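Sornero shared workshop - pre-run check, two-arm drink server
Checked by: Consuelo Urrego
Second check: Spyros Halilović
Month: April

1. Emergency stop within reach of the operator. OK
2. Supply current limit set at 6 A. OK. Was 8 A before the rebuild, label on the supply still needs changing.
3. Wrist screws, both arms. OK. Paint marks added.
4. Cables clear of the elbows through full travel. FAIL, then OK. Right side rubbed at full reach. Retied, run 64 slow cycles, no new wear.
5. Gloves on both hands, no tears. OK. Spare pair is in the Pichler drawer.
6. Drip tray and grate seated. OK
7. Cup centered under the spout before the arm moves. OK
8. Finger pressure on the spout. WATCH. Spyros wants the force limit lowered again - over 2,000 presses logged on this finger and the middle joint has some play. 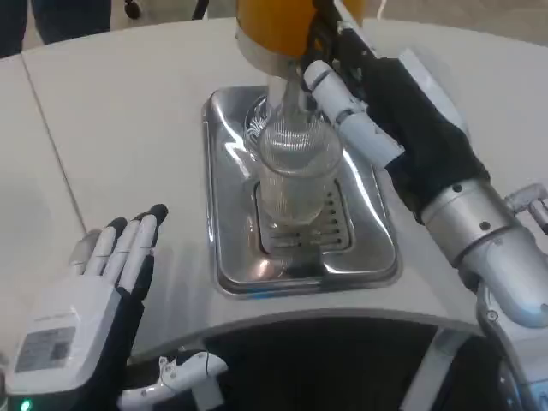 Item 8: right finger against the spout below the white collar, cup on the grate.

9. Left hand parked open, away from the tray. OK
10. People stay on the far side of the counter during a run. OK, but tape the floor.

Result: may run at low speed with two people present. Full speed after the finger joint is replaced. Part is on order from Mamix.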